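Las campanas de Womgate

A mí lo de las iglesias viejas me lo pegó mi tía, que no creía en nada pero no podía pasar delante de una puerta románica sin frenar el coche en seco. Así que cuando Gemma Hollis me llamó en octubre para decirme que en Womgate había una abadía en ruinas y que le sobraba una cama, metí dos jerséis en la bolsa y me fui. ¡Ni pregunté cuántos días!
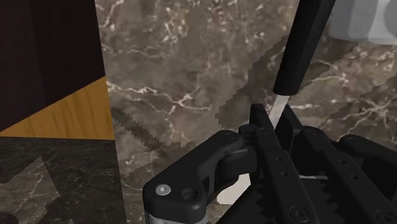 El tren me dejó en Pickering y de allí al pueblo fueron 14 millas en el autobús más lento que he cogido en mi vida. Gemma me esperaba en la parada con un paraguas enorme y una noticia: la abadía estaba cerrada por obras.

—Pero Beverley tiene la llave —me dijo, como si yo supiera quién era Beverley.

Beverley Inskip resultó ser una señora de voz grave que vivía pegada al muro del antiguo refectorio (media cocina suya era medieval, la otra media la había levantado su suegro). Nos sirvió un té que estaba negro como la pez y me contó la historia de las campanas. Según ella, la abadía la fundaron en el año 732, y en 922, cuando se vio venir el saqueo, los monjes bajaron las campanas de la torre y las hundieron en el estanque de Brinden. La mayor se llamaba Vornia. No volvió a saberse de ella.

—Mi suegro la oía —añadió—. Decía que sonaba debajo del agua cuando iba a morirse alguien del pueblo.

—¿Y acertaba?

—Pues en un pueblo de viejos, hija, acertaba siempre.

Entramos en la abadía a las cinco, ya con poca luz. Del claustro quedaban 21 arcos, me lo dijo Beverley muy orgullosa, y de la nave casi nada: el ábside, un trozo de pared con una ventana sin cristal y hierba por todas partes. Yo me puse a buscar marcas de cantero, que es mi vicio, y encontré una preciosa, una especie de flecha con dos patitas, a la altura de mi rodilla. Me quedé allí agachada un buen rato, pasando el dedo por la piedra y pensando en el hombre que la talló y en si le dolería la espalda como a mí.

Entonces sonó. Un golpe solo, hondo, como dado desde muy abajo. Lo noté más en los pies que en los oídos.

Levanté la cabeza. Gemma estaba haciendo equilibrios sobre un murete y no se había inmutado. Pero Beverley, junto a la puerta, tenía la llave apretada contra el pecho y me miraba a mí.

—La ha oído —dijo bajito.

Le contesté que habría sido un camión, no sé por qué, si desde allí ni se veía la carretera. Ella asintió con mucha educación, cerró la verja y nos acompañó hasta la esquina sin soltarme del brazo. Aquella noche llamé a mi tía. Comunicaba.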